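Two Grippers, One Espresso: A Week With the Andik Bench

Cineck Workshop Notes | Hardware | 26/02/2025

I have been putting off a gripper comparison since June, mostly out of laziness. Swapping fingers on a pair of arms means screws, cables, a fresh calibration, and then the same dull task again and again until you trust what you're seeing. But the new Andik fingers arrived at our Stockdale shop, long and black and hollow, and I couldn't leave them in the box.

The task I settled on is coffee. Glass onto the drip tray, capsule off the rack, capsule into the machine, glass back to the teal tray. It sounds like a party trick, and visitors do love it (they all want to press the button!), but it's a mean little test. A drinking glass is smooth and clear. A capsule is small and light, and it has to come off a thin rod. Any finger that can do both has earned a place on my arms.

My old favorites are the Vivomstead solid fingers, short and stiff with a rubber pad. I ran those first, 88 tries at moving the glass, and they did what they always do, which is hold on tight or miss completely. Then came the Andik set, another 88 tries, and the difference showed up almost at once. The longer reach lets the wrist stay well back from whatever you're grabbing, so there's far less chance of bumping the next thing over. They also flex a touch when they close. On glass I love that. You hear a soft tap where the Vivomstead pair gives you a click that makes you wince. 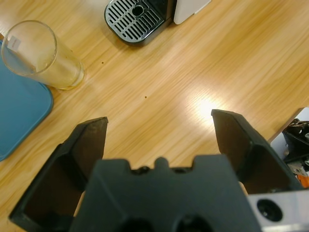
Wide open, as seen from the wrist camera. The glass and the drip tray are both in view at the top.

The wrist camera deserves a few words of its own. Clear glass on pale, shiny wood is rough on any camera, and our tabletop throws a bright patch of glare that moves about as the arm does. On the first day the software kept falling in love with that glare and ignoring the glass. Dimming one ceiling light helped. Leaning on the rim helped more: seen at an angle it makes a thin bright ellipse, and once I told the tracker to look for that shape first, the bad grabs dropped from 7 in a set to 2. I was ready to hug the thing.

I also tried running with the wrist camera alone, no fixed camera at all. It's tempting, because there's less to mount and only one stream to worry about. Up close it works nicely. The trouble comes on the long moves across the table, when the target slides out of view and the controller has to trust its last guess. A fixed camera looking down over the whole table takes care of that. You get both arms, the machine, the tray and the rack in one view, and you can see a bad approach building before it gets there.

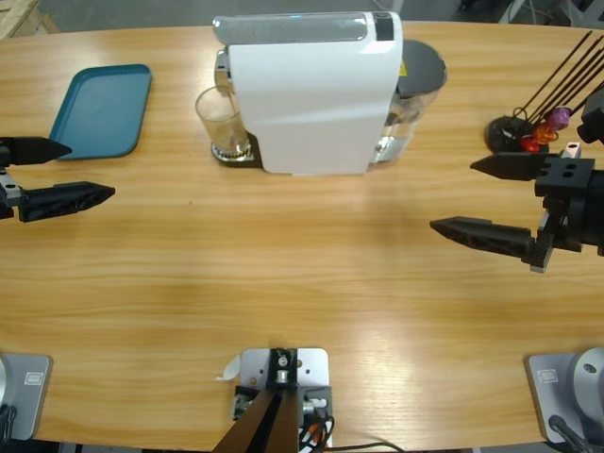 Capsules are the hard part

If the glass was fun, the capsules were humbling. They sit on thin black rods that rise at a slant from a round base, so the gripper has to come in, close gently, and pull along the line of the rod. Pull straight up and the capsule jams. Squeeze too hard and you have a dented capsule that won't seat in the machine.

Here the Andik fingers lost some of their shine. That lovely bit of flex lets the tips wander under a side load, and on a target this small a wander is a miss. The Vivomstead pair was steadier, no question. I clawed some of it back by slowing the last part of the approach and closing in two stages — a light touch to find the capsule, then the real grip. It's slower, but it works, and watching it slide one free gives me a silly amount of joy.

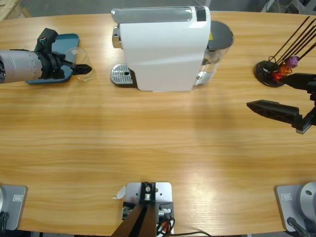
Left fingers beside the glass, right fingers open near the capsules.

The controller held up well through all of it. I logged 706 moves over the week, with both arms sharing the table, and the only stops were ones I caused by getting greedy with speed. Having the arms split the work, left for the glass and right for the capsules, keeps them out of each other's way most of the time. The spot to watch is right in front of the machine, where both want to be at once. I added a short wait there and stopped holding my breath.

So which fingers am I keeping on? For now, both — Andik on the left and Vivomstead on the right. It means two calibration files and a label on each so I don't mix them up again. Next I want to try softer pads on the Andik tips to see if they'll settle down on the capsules, and I have a matte cloth on order for the tabletop.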